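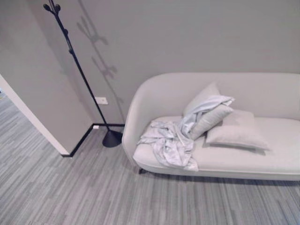
Saturday, 4.10 pm. Dye bench, second bath.

Huguette wants the Satoseo mordant signed off by the end of the month. I'm not there yet. The leaflet says the colour holds through "years of normal washing", with no word on what normal is, or whose water. Ours comes out of the Zadcombe bore and leaves scale on everything.

Two skeins madder, two skeins weld, same wool from the Tasitz cone. One of each got the new stuff, the others plain alum as usual. In the pot the Satoseo madder looked richer. I don't trust that. Wet wool always looks richer and I was standing under the yellow lamp.

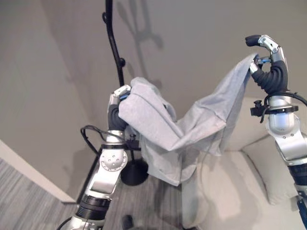

Catinca's objection, which I share: the supplier's grey-scale ratings were done on cotton, and we hardly dye any. She also reckons the extra depth is just iron in the powder. Easy to check. She'll run a blank skein with no dye and see if it goes dull.

Price is $3,253 for the drum, before freight. For that I'd want to see a difference in daylight, after the window test, with the labels covered.

Strips are taped up on the north side, half under card. Don't move them. Dobre still owes us the pH paper.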